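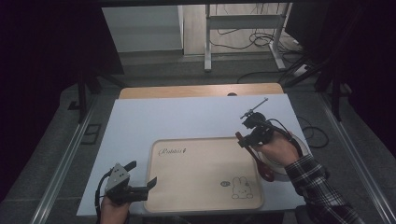

A tray with "Rabbit" printed in one corner and a line-drawn bunny in the other.

12/23/24
By Killian Ferrand
2 min read

Rangi Ellery wants to talk about the pause. The one on his evening show on Uranley Radio, when a guest from the Clerthorpe council was asked if she'd read the budget she voted for. Dead air. Then he laughed, she hung up, and the clip went everywhere.

"People say I ambushed her," Ellery says. "It was the first question. It was on the sheet we sent over."

The sheet exists, he showed it to me. Question one, in bold. The councilwoman's office says it never arrived.

He's less sure about the laugh. "Shouldn't have done that. I was nervous. But you try sitting there with nothing coming back."

Since then, 2671 emails. Most of them angry, a fair number angry at each other. The station read out 60 on air last week, wich Ellery thinks was a mistake.

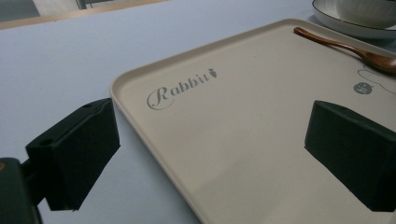 "We turned it into a show about the show. I said so in the meeting. Meanwhile the budget passed and I bet you couldn't name one thing in it."

I couldn't. He could: 300 parking permits, gone, on the streets behind the hospital. Nobody at the Katene, the town's daily, had it on the front page. They had him.

Does he blame the paper? Long sigh. "I used to work there. I'd of run it too."

Columnist types at Stonduvach, the politics site, have called for him to be taken off until May. He hasn't replied and says he won't. Management is backing him, for now. His words, the "for now."

And the councilwoman? Invited back twice. No answer yet.

"Same question," Ellery says. "I'll send the sheet again. I'll drive it over there if they want."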